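Lykkegaard Fishing Pond Set, from the Trusolden toy shop
Reviewed 27th August

We've had this one in the house for a good while now, so I feel I can finally write something fair about it. I picked it up at Trusolden in Skenville, where I'd gone in for a birthday card and came out with a bag so big it wouldn't fit under the stroller (if you know that shop, you know how it happens). My two are four and seven, and finding something they will both sit down to is a small miracle.

It's a simple thing, and I think that's why I like it so much. You get a blue plastic tub, some little fish that float, and a rod. You fill the tub, drop the fish in and away you go! We use it on the kitchen table most days, and out on the back step when the weather is nice.
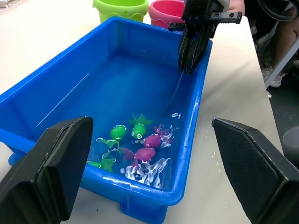
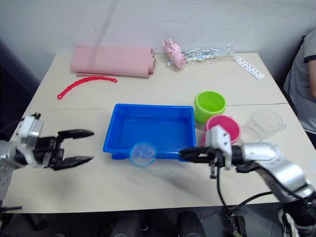
Now, the tub. I was a bit doubtful about it in the store because it felt light, but it has turned out to be my favorite part of the whole set. It stands on little feet, so you can get your fingers underneath when you want to move it, and the sides are smooth and wipe clean in a second. Ours has also been a boat, a bath for dolls and, for one long weekend in November, a home for conkers. The water takes on the color of the plastic as well, and my youngest thinks this is the best thing about it – she calls it the sea, and I'm not going to argue.

The fish are bright and chubby and easy for small hands to hold. Give them a good shake before you put them away and leave them on a towel overnight. I didn't do this the first few times and they came out of the box smelling like an old sponge.

The rod is my one real grumble. It's thin, and an excited four-year-old will wave it about like a sword, so I would have been happy to pay a little extra for something chunkier. My oldest manages it beautifully and has made up a points system that I don't understand at all.

Before this we had the Carwood pond, with the fish that go around by themselves. It was fun for an afternoon, but it was noisy and ate batteries, and I was quietly pleased when it went to my sister's house.

A few tips if you buy one. Fill the tub with a measuring jug once it's already on the table, and stop at 2000 ml for younger children. The first time, I poured in 4000 ml and we had to mop. Put a bath towel underneath, a proper big one, and roll up sleeves before anybody starts. Lukewarm water is kinder in winter.

Four stars from me, and five from the children.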